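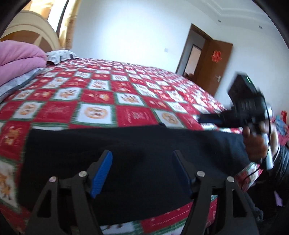 Speaker notes, evening talk on sorting clothes at home

Start with the bed. I ask people to sort on the bed because it is the largest flat surface most of them own, and because they have to clear it before they can sleep. Pause for the laugh if there is one.

Make the bed first. Pull the quilt straight to the corners. A busy pattern is fine for dark clothes, since black trousers stand out on red and white squares. Put pale shirts on something plain or you will miss half of them.

One garment at a time. Lay it flat, smooth it from the middle outward, check the seams and pockets, then decide. Keep, mend or give away. No "maybe" pile. My own maybe pile lasted until September and I gave all of it away.

Dark clothes need the most time. Navy and black look the same under a ceiling bulb, so do them near a window in the daytime. Trousers: match the legs at the inside seam, fold in half, then in half again.

Pillows go up against the headboard and stay there. Do not let clothes pile on them. 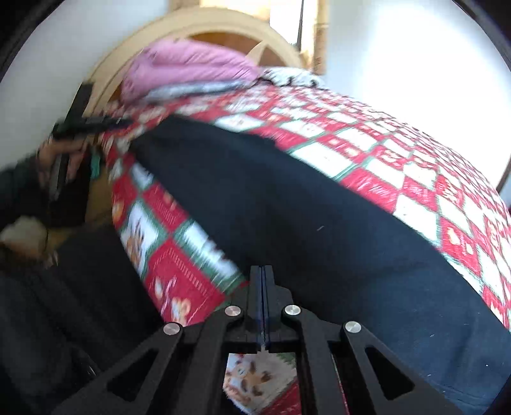

Angharad Craddock asked at the last talk whether the floor would do just as well, as her bed is a single and she runs out of room after a couple of coats. Answer: yes, on a clean sheet, but take breaks for your knees. She also wanted to know about hanging trousers instead of folding them. Either works. Hang the heavy ones.

Close with the handout. 160 copies are by the door. Take questions for as long as the room is free.

Related talks
Folding Knitwear (Efa Gronow)
What to Mend First (Aled Watkins)
Small Closets, Two People
Storing Winter Bedding (Lionel Gaillard)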